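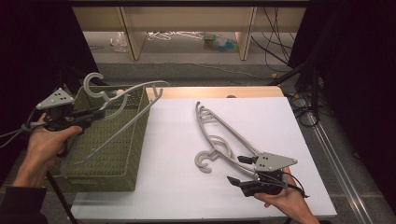
A plastic clothes hanger and a woven basket.

How Plastic Gets Its Shape

Written by Mahnaz Bagheri

Plastic is a material made of very long molecules called polymers. A molecule is a tiny group of atoms joined together. In a polymer, the same small group repeats many times, like links in a chain. One chain may have more than 2000 links. The chains are far too small to see.

Many plastics belong to a family called thermoplastics. When a thermoplastic is heated, its chains start to slide past each other and the material gets soft. When it cools, the chains stop sliding and the material gets stiff again. Most of the ways to shape plastic depend on this change.

Pellets

A factory usually buys plastic as pellets. A pellet is about the size of a grain of rice. Color is often added at this stage, by mixing in a small number of dark, strongly colored pellets. The mixture goes into a funnel called a hopper, which sits on top of the molding machine.

Injection molding

Under the hopper is a metal tube, the barrel. Inside the barrel is a large screw. Heaters wrap around the outside of the barrel. As the screw turns, it pushes the pellets forward and rubs them together, and this rubbing also makes heat. A common plastic called polypropylene is often heated to roughly 400 degrees Fahrenheit before it is used.

The screw then moves forward like the plunger in a syringe. It forces the melted plastic into a mold. A mold is a block of metal in two halves with a hollow space between them. The space has the shape of the finished object.
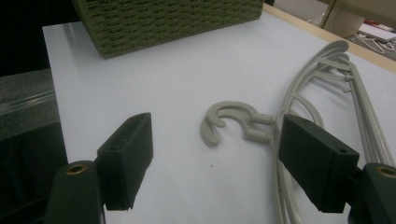
Cold water runs through channels inside the metal and carries the heat away. On the Gridon machine at the Driltham plant, one full cycle — close, fill, cool, open — takes 33 seconds. Small pins push the part out, and the mold closes again. Thick parts need more cooling time than thin ones.

Marks left by the mold

A molded object often shows how it was made. Look for these on a bottle cap or a toy brick:

Parting line: a thin raised line where the two halves of the mold met.
Gate mark: a small rough spot where the plastic flowed in.
Ejector marks: faint circles left by the pins.

Shrinkage

Plastic takes up less space when it cools. The mold must be cut slightly larger than the part. If one side cools faster than the other, the part may bend. This is called warping.

Using scraps again

Thermoplastic scraps can be ground up, melted and molded a second time. Each heating can break some of the chains, so old plastic is often mixed with new pellets. Another family, the thermosets, cannot be melted again. Their chains are locked together by cross-links, and strong heat makes them char.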